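La salle de Prunine rouvre en juin, et le parquet reste !

J'attendais la nouvelle depuis l'hiver, elle est tombée ce matin : l'ancienne salle de Prunine, celle du bas du bourg, rouvre ses portes en juin. Pas en gymnase, pas en dépôt, mais en atelier de réparation ouvert à tous. On pourra y apporter son grille-pain, son vélo, sa lampe de chevet qui grésille (j'en ai une, je serai dans les premières).

C'est l'association Emon qui reprend le bail. Elle tenait jusqu'ici une permanence dans un local minuscule, derrière la gare de Celtberg, où l'on attendait son tour sur le trottoir, parapluie à la main. L'an dernier, elle a reçu 344 objets en panne et 336 sont passés sur l'établi, les autres ayant été repris par des propriétaires pressés. Pas mal pour un endroit où l'on tenait à peine à quatre !

Un mot du sol, parce que vous êtes plusieurs à m'avoir écrit à ce sujet. Il avait été question de couler une résine grise par-dessus le bois – j'en avais mal dormi. Le projet est abandonné. J'adore les vieux parquets, les rayures comprises, et je trouve qu'un atelier a bien le droit d'avoir un sol qui a vécu.
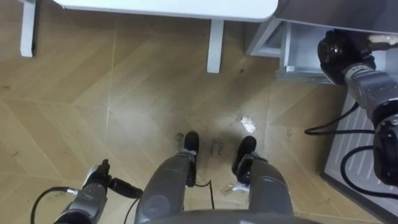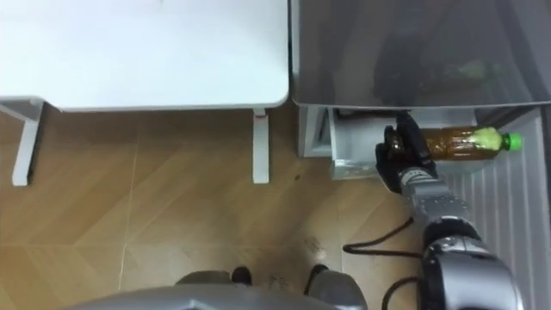
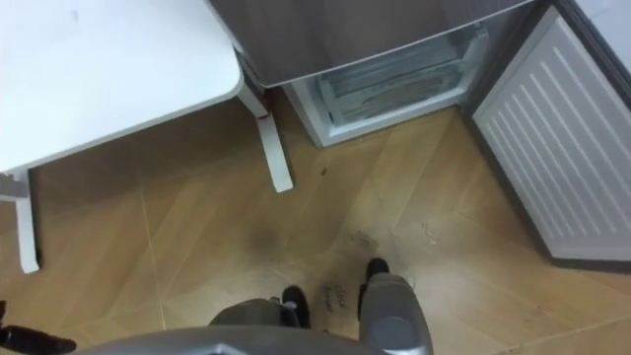

Côté pratique, l'adhésion passe à 36 euros l'année, et elle vaut pour toute la famille. Les pièces détachées restent à la charge de chacun, comme avant. Ceux qui ont encore une carte de l'ancien local peuvent la garder jusqu'à son terme, il n'y a aucune démarche à faire. Pour venir sans voiture, le bus 54 s'arrête devant le lavoir, et le chemin d'Ung est praticable à vélo depuis qu'on a rebouché les ornières (enfin !).

Les horaires ne sont pas encore fixés. On me parle d'une ouverture à 14 heures, avec une soirée par semaine pour les gens qui travaillent. Je milite pour la soirée, évidemment. Emon cherche aussi des machines à coudre en état de marche et des boîtes à vis, même dépareillées. Vous pouvez les déposer à Celtberg jusqu'au déménagement, en sonnant deux fois, la première sonnette ne s'entend pas du fond.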